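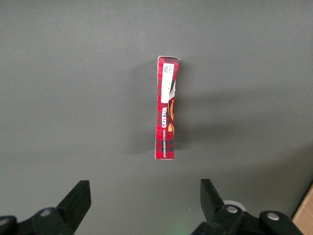

Vol. 3, No. 2 -- February

Teaching by Demonstration: Frequently Asked Questions

The Skellthorpe packing cell learns its pick tasks from people. An operator moves the arm through the job, by hand or from the remote station, and the recordings are used to train it. These are the questions new operators send us most often. Answers were compiled by Carleen Ruddock and checked by Rangi Quinlan.

Do I need to know how to program?

No. You need to be able to start a recording, do the task, stop the recording and mark it as good or bad. The Coneo software handles the rest. Most people are recording on their own by the end of their first shift.

What is the difference between hand guiding and remote control?

In hand guiding you hold the arm near the wrist and push it where it should go. In remote control you sit at the station and move a handheld controller, and the arm follows. Hand guiding is easier to learn. Remote control keeps your hands and sleeves out of the wrist camera's view, so we use it for nearly all training recordings. Hand guiding is mainly for setting start positions.

What objects do we practice on?

Grocery cartons. The tall, narrow ones are good for beginners, like the red tartan Walkers box at the top of this page. It has a long side and a short side, so you have to think about which way the fingers will close before you move in. Cans and bags come later.

Where should I put the object?

Anywhere the arm can reach on the gray surface, and somewhere different each time. New operators tend to set the box back in the same spot, and the robot then learns the spot and not the box. Turn it as well.

Should the gripper be open at the start?

Yes. Open it fully and bring the wrist to the start position with the object in camera view and clear of the fingers. If you can't see the whole object between or beyond the fingers, back off and start again.

How many recordings does one task take?

We ask for 200 good ones per object. The carton set closed with 221, and we kept the extras. Across all tasks the cell had 1,235 accepted recordings at the last count, out of 3,030 attempted. Many of the rejected ones came from the first months, when we were still working out the start positions.

I missed the grasp and had to try again. Do I throw the recording out?

Not always. If you missed, opened, moved over and picked it up cleanly, keep it and tag it "recovery." Those are useful -- the robot will miss too. If you knocked the object over or bumped the table, mark it bad.

How fast should I move?

At a steady pace, a bit slower than feels natural. Long pauses are a problem. If you need to think, stop the recording first.

Do stickers or dents on the box matter?

Small ones don't. Stores put labels on cartons and corners get crumpled, and the robot has to deal with both. Swap out a box once it no longer stands up by itself.

Can I change the lighting?

Please leave the overhead lights alone during a session. Changes between sessions are fine if you write them in the log.

Who do I contact if the arm stops responding?

Press the stop button, leave the arm where it is, and call Murray Hapeta at the Povdale desk. Don't restart the controller yourself. For questions about tags or the log, write to Carleen Ruddock.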